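# Review: Trenora Lab Safety Basics, the online course
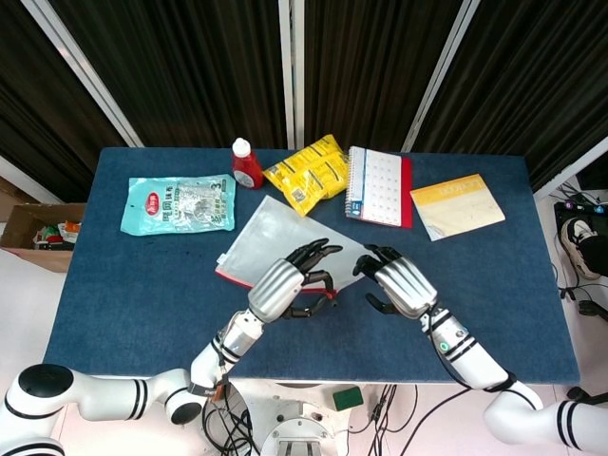 *A clear zippered pouch with a red zipper strip, on a blue felt table.*

I coordinate training for a small water testing lab, and every March we have to put new seasonal staff through a safety course before they touch a sample. For years we used a binder and a DVD. This year we bought seats in Lab Safety Basics from Trenora, and 17 people have now been through it, including me.

## What you get

The course is 86 short lessons grouped into units on eye protection, gloves, labeling, spills, waste, compressed gas and emergency equipment. Most lessons are a video followed by a page of text. Each unit closes with a quiz, and the passing score is 100 percent, with unlimited retakes. When a person finishes, you get a certificate with their name and a record you can export to a spreadsheet.

You can stop in the middle of a lesson and pick it up later on a different computer. It kept everyone's place without trouble. On a phone the videos play fine but the text pages are cramped, and the tables run off the side.

## The good parts

The spill unit is the best thing in it. It goes slowly through acids, bases and solvents, tells you when to clean up and when to leave the room, and shows the full cleanup at normal speed. Our old DVD covered all of that in two minutes.

The glove unit is also solid. It has a chart matching glove material to chemical, and you can print it. We have it taped up next to the glove boxes now.

Deirdre Cullinane, who runs our wet chemistry bench, took the course with the new staff and liked the labeling lessons. She did think the secondary container section should have come earlier, and I agree. It is lesson 71, and people are pouring things into squeeze bottles on their first morning.

## The weak parts

The fume hood lessons only cover one style of hood with a vertical sash. Ours slide sideways, so I had to do a separate walkthrough. Biological hazards get one lesson, which is thin for anyone handling wastewater. If that is most of your work, you will need something else on top of this.

The quizzes are easy to game. The questions come in the same order on every retake, and the wrong answers are marked, so a person can click through without reading. I ended up writing ten questions of my own and asking them out loud at the bench.

Support took four days to answer an email about a misspelled certificate. They did fix it.

## Compared with the others

I looked at two more before buying. Olla has nicer video but no printable material. Khoo covers biological safety much better and charges per site - a good deal for a big school, too much for us. Trenora charges per seat and the seats last a year. The Gruselton plant down the road bought 200 seats and got a discount, so ask about that if you have the numbers.

## Would I buy it again

Yes, for new people in a general chemistry lab. I would not use it as the yearly refresher for experienced staff - it is too long, and there is no shorter version. Plan on two afternoons per person, plus an hour of your own time in the lab to cover your hoods, your eyewash stations and where the spill kits are kept.

Four out of five.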